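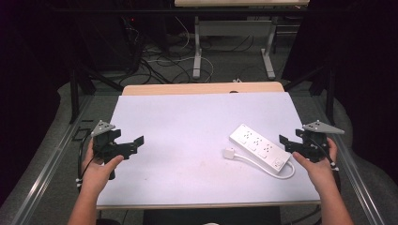
Figure 1. Power strip on a white-topped table.

Building Services for Non-Engineers
Handout 2: Branch Circuits, Plug Loads and Power Strips
Instructor: Fulgencio Jaramillo
Revised August 8, 2019

Read this before the session on panel schedules. The worked example in section 4 uses the same floor plan as the first assignment (the Zondholm building, second floor), so keep your copy of the plan at hand.

1. Terms

A branch circuit is the wiring between the final overcurrent device (for our purposes, a circuit breaker) and the outlets it serves. Everything upstream of that breaker is a feeder or service conductor and belongs to Handout 3.

A receptacle is the contact device a plug goes into. "Outlet" is the wider term and covers any point where current is taken from the wiring, including a ceiling light. Students mix these up every year. The assignment is graded on the difference.

Plug load means equipment connected by cord and plug: monitors, chargers, desk lamps, fans, coffee makers. It is what the designer knows least about, as it arrives after the building is occupied and changes from one tenant to the next.

A power strip, called a relocatable power tap in product standards, adds receptacles at the end of a cord. It adds no capacity. The limit is still set by the branch circuit or by the strip's own rating, whichever is lower.

2. Basic relations

For the loads in this handout we treat the supply as single-phase, 120 V, with a power factor of 1. Then

P = V x I

where P is power in watts, V is voltage in volts and I is current in amperes. A 15 A circuit can deliver 120 x 15 = 1,800 W at its full rating. For continuous loads, meaning loads expected to run for three hours or more, the usual design limit is 80 percent of the breaker rating. That gives 12 A, or 1,440 W.

Real office equipment does not have a power factor of 1. Switching power supplies without correction can draw noticeably more current than the wattage suggests. We will handle that in the session on metering. Until then, use the simple form and say so in your assumptions.

Heat produced in a conductor or a contact is

P = I x I x R

Note the square. If current doubles, heating goes up by a factor of four. Most of what goes wrong with cord-connected equipment follows from this relation, with R being the part that gets worse with age.

3. Where the resistance is

The copper in the wall is well defined. For 14 AWG solid copper at room temperature, take 8.28 ohms per kilometer of single conductor. Remember that current travels out and back, so the conductor length is twice the run.

Contacts are less well defined. A receptacle in good condition has a contact resistance of a few milliohms. A worn one, with spring contacts that have lost tension, can be many times that. Suppose it has reached 0.05 ohm and carries 10 A. The heat released is 10 x 10 x 0.05 = 5 W, in a very small volume of plastic and metal. The breaker will not respond, since the current is well within its rating.

This is the main technical argument against plugging one strip into another. Each added strip puts more contacts in series, and all of them carry the total current of everything downstream. The first plug in the chain is the most heavily loaded and often the least visible – behind a cabinet, or under a rug.

Coiled cord is a related problem. A cord's rating assumes that it can give off heat to open air. A tight coil under a desk cannot, and its insulation may run hotter than intended at a current the cord would otherwise carry without trouble.

4. Worked example

An open office area has 8 workstations on one 15 A circuit. Each was metered at 162 W in normal use. The run from the panel to the first receptacle is 17 m, wired in 14 AWG copper. Treat the whole load as sitting at the end of that run.

Total load: 8 x 162 = 1,296 W
Current: 1,296 / 120 = 10.8 A
Continuous limit: 12 A. The load is within the limit.

Conductor length out and back: 34 m
Resistance: 0.034 x 8.28 = 0.28 ohm
Voltage drop: 10.8 x 0.28 = 3.0 V
As a share of supply: 2.5 percent

A drop of 3 percent or less on a branch circuit is the common recommendation, so the run passes, although without much to spare.

Now a tenant adds a space heater rated 1,500 W. The total becomes 2,796 W, or 23.3 A. A thermal-magnetic breaker will trip on this, but the time it takes depends on its curve and its temperature. Look up the Wallent breaker curve in the reader and find the trip time at 155 percent of rating. You will get a band, and you should report both ends of it.

Repeat the calculation with the heater and only one workstation. The total is 1,662 W, or 13.85 A. This exceeds the 12 A continuous limit and is below the 15 A rating, so the breaker may hold indefinitely. It is the more instructive case of the two. Expect it on the assignment with different values.

5. Surge protection

Many strips include surge suppression, usually by metal oxide varistors connected between the conductors. A varistor conducts very little at normal voltage and heavily above its clamping voltage. Three points to note.

Surge protection and overcurrent protection are separate functions. A strip may have either, both or neither. Read the marking.

Varistors degrade with each surge they absorb. An indicator light, where fitted, normally reports whether the suppression parts are still connected. It says little about how much life remains in them.

A joule rating is a measure of absorbed energy under test conditions. It does not describe clamping voltage, and two products with equal joule ratings can let through quite different voltages.

6. Assignment

a. Using the Zondholm plan, total the plug load on circuits 2 and 17. State your assumptions on power factor and duration.
b. For each circuit, calculate current and voltage drop as in section 4. Carry two significant figures.
c. The Dimitriou survey in the reader lists a laser printer by its average power only. Explain in one paragraph why this is not enough to size the circuit, and what figure you would ask for.
d. The Stotov data sheet gives a strip rating of 10 A. Recalculate the permitted load if all equipment on circuit 17 is fed through one such strip.

Show units on every line. Answers without units are returned unmarked. Spreadsheets are accepted if the formulas are visible – a sheet of pasted values is not. Submit before the January session on feeders.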